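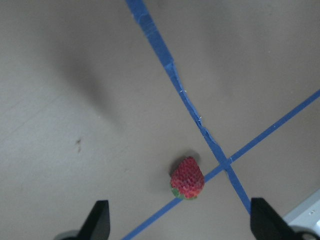 Most arguments about demonstration data concern volume. I would like to see more of them concern the start state. When an operator teaches a pick by remote control, the policy learns the grasp and also whatever was constant around the grasp. A tape cross on the table is a common way to fix the start position. With the strawberry lying just left of the crossing, between the open fingers, the tape is in the wrist view along with the fruit. The policy has no instruction to ignore it, and blue against beige is a strong feature.

At Vodau we recorded 1000 demonstrations by remote control over a marked table. Dénes Vincze then pulled up the tape and ran 200 trials on the same table with the same lamp. The arm descended well and closed in the wrong place often enough that we stopped using the first set for anything but pretraining.

Monique Besnard holds that the remedy is more data, and her set of 3051 episodes does behave better. I think she credits the wrong variable. Her operators changed tables in February and again later, and half of her episodes have no marks in view.

Hand guiding has a different fault. The person pushing the arm feels the contact and eases off, and unless force is logged, that correction is lost. Soft fruit makes the loss expensive. Remote operators without force feedback judge pressure by eye and tend to close slowly, which at least appears in the joint record.

My preference is remote control, short sessions, and a change of start position every 20 episodes, with the marks taken up before recording begins. It costs setup time. Tibor Gál objects that unmarked starts cannot be reproduced for evaluation. For evaluation he can put the tape back.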